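Forum für Bartpflege und Nassrasur
Bereich: Klingen, Hobel, Pflege der Geräte

Thema: Nachschärfen von Trimmer-Schneidsätzen, Richtwerte und Zuständigkeit

M_Hepburn (Moderation)
Sehr geehrte Mitglieder,
im Zuge der Überarbeitung unserer Pflegehinweise ist über die Empfehlung zum Abziehen von Schneidsätzen neu zu befinden.
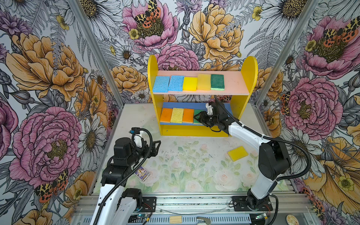 Die bisherige Fassung sieht vor, Schneidsätze der Barttrimmer Dreveo und Sonora nach sechs Monaten auf einem wassergekühlten Stein abzuziehen. Vorgeschlagen wird nunmehr eine Körnung von 3.000 für den ersten Durchgang. Stellungnahmen werden bis Ende Juni erbeten.
Mit freundlichen Grüßen
Murdo Hepburn

Klingenwart
Dem Vorschlag kann ich in dieser Form nicht zustimmen. Bei sichtbaren Scharten ist mit 3.000 kein nennenswerter Abtrag zu erzielen. Ich beantrage, 1.000 als erste Stufe aufzunehmen und die feinere Körnung dem Abschluss vorzubehalten.

Seifenschale
Ich schließe mich Klingenwart an, bitte jedoch um den Zusatz, dass beide Platten des Schneidsatzes getrennt zu bearbeiten sind. In der alten Fassung fehlt dieser Hinweis vollständig. Ferner ist die Stellung der oberen Platte vor dem Ausbau zu markieren.

H_Gittins
Grundsätzliche Bedenken: Beim Sonora ist der Schneidkopf verklebt. Eine Empfehlung, die den Ausbau voraussetzt, ist für dieses Gerät gegenstandslos. Beim Dreveo genügt nach meiner Erfahrung das Reinigen und Ölen; ich verwende hierfür das Klingenöl von Parsa, zwei Tropfen je Anwendung. Den Stein halte ich für entbehrlich.
Hefin Gittins

Klingenwart
@H_Gittins: Öl ersetzt keine Schneide. Wer täglich einen Vollbart in Form hält, wird dies nach einem halben Jahr am Ziepen bemerken.

H_Gittins
Das Ziepen rührt in den meisten Fällen von Balsamresten zwischen den Platten her. Ich bitte, dies vor jedem Schleifen prüfen zu lassen und den Satz entsprechend voranzustellen.

Vasgate_Nutzer
Zur Ergänzung: Für den Vasgate habe ich Körnungen bis zu 4.000 verwendet. Ein Unterschied zur Stufe davor war für mich nicht feststellbar.

M_Hepburn (Moderation)
Ich danke für die Beiträge. Der Entwurf wird wie folgt geändert: zuerst Reinigung und Ölung, danach bei Bedarf 1.000, abschließend 3.000. Der Sonora wird aus der Liste gestrichen. Die Frage der Frist bleibt offen, hierzu liegen bislang keine einheitlichen Angaben vor.

Klingenwart
Mit der Reihenfolge einverstanden. Zur Frist reiche ich meine Aufzeichnungen nach.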